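Notes for week 4: Setting a table, and what it says about your guests

Okay, picking up where we stopped. I'd just told you about my aunt's dinners in Vakerthorpe, where the tea came out before anyone had their coat off! Fatemeh Khosravi asked if that was rude or kind. I say kind, but read the Mohammadi chapter and argue with me.

The big idea for today is that serving pieces tell people how to behave. A shared dish makes you lean in and talk. Separate plates let you hide a little (I do this at weddings, I admit it). Trays are my favorite, because a tray says somebody is going to carry this to you.

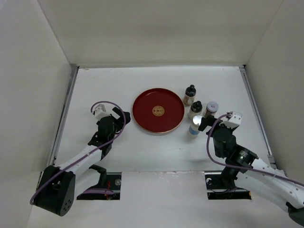 Fig. 3. Round red tray with a gold emblem, small containers beside it.

For next time, write me 300 words on one object from your own kitchen. Zohreh Ansari has the reading packet if you missed it.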